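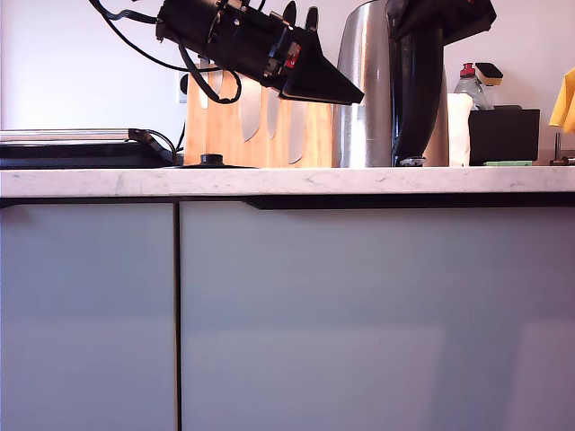 Kitchen helper wanted for a shared house on Nasgate Street

Hi! I'm Nelu, I live in a big shared house with a lot of people who love to cook and a kitchen that gets used from early morning until way past bedtime. We're looking for someone friendly and practical to come in two afternoons a week, starting in April, to get the kitchen back in order and put together a simple dinner for the table. If you're the kind of person who wipes down a counter at a friend's place without thinking about it, please keep reading!

The job splits pretty evenly between tidying and cooking. The tidying part is mostly countertops (white marble pattern, so every coffee drip shows up, and turmeric is my personal enemy), the sink and faucet, the fridge shelves, and the pale blue-gray cabinet doors, which collect fingerprints along the handle groove. The contact grill needs a proper clean every visit. We make a LOT of grilled cheese. Unplug it first, let it cool all the way, and please use the soft side of the sponge on the plates. I scrubbed the coating off our last one and I still hear about it.

The dish soap, the brush and the sponge live in and next to the black container. Paper towels stand on the counter, and spare rolls are in the hall closet. The kettle gets descaled once a month with plain vinegar, and I'll show you how we do it. Knives are washed by hand, dried right away and put back in the bamboo block, never in the dishwasher. Radek sharpens them himself and he's pretty serious about it.

For dinner, think soups, pasta, a tray of roasted vegetables, that sort of thing. You don't need any training. We eat at 7, and it's totally fine if you're out the door before then. Ruoxi plans the shopping, so the groceries will be in the fridge, and there's a list on the door with who doesn't eat what (no peanuts in the house at all, please, that one's an allergy). If you have a dish you're proud of, tell her what you need and she'll add it to the order. Last year's helper made a lentil stew that we still ask each other for the recipe to.

Hours are 3 to 6:30 p.m. Pay is $29 an hour, paid the same day, and you're welcome to take a container of dinner home with you. We'd love somebody who can stay through the summer at least. The 71 bus stops at the corner and street parking is usually easy in the afternoon. There are four steps up to the front door and a very old, very sleepy cat who'll want to be introduced.

What I'd like from you: a short note about yourself, which afternoons work, and what you'd cook on a rainy day with half a cabbage and some eggs. No resume needed, but one person we can call would be great, whether that's an old boss or a neighbor you've helped out. Cleaning or kitchen experience is nice to have. Being okay with people wandering through looking for a snack is pretty much required.

Drop your note in the mailbox at 1004 Nasgate Street, with my name on the envelope, or use the reply button on this page. I check messages in the evening, so give me a day to get back to you. We'll set up a paid trial afternoon after that, and you can meet whoever's home and have a look around the kitchen.

Nelu Coman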